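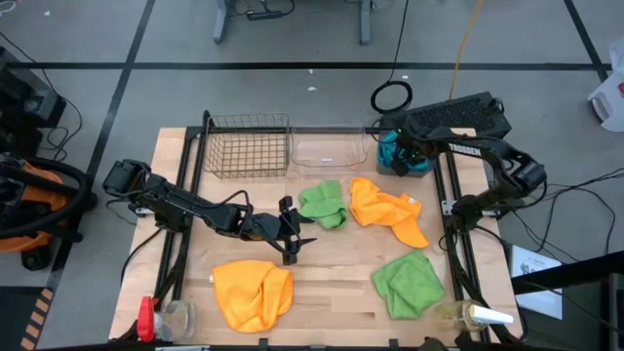
Calatance Housing Services
16/12/2019

1/5 Residents of Girncombe Court are advised that new laundry room hours take effect today. The room will open at 6 a.m. and close at 10 p.m.

2/5 All 12 washers now accept the Atent card. Coins will be accepted until the end of August. Cards are sold at the Caruso Street office for $2.

3/5 Items left in a machine after the cycle ends may be moved to the folding table. Unclaimed items are held for 127 hours and then donated.

4/5 Please do not wash rugs or pet bedding in the upper-floor machines. The large washers on the ground floor are provided for this purpose.

5/5 This notice applies to all 241 apartments. Questions about card refunds should be sent in writing to the Caruso Street office. Please include your apartment number.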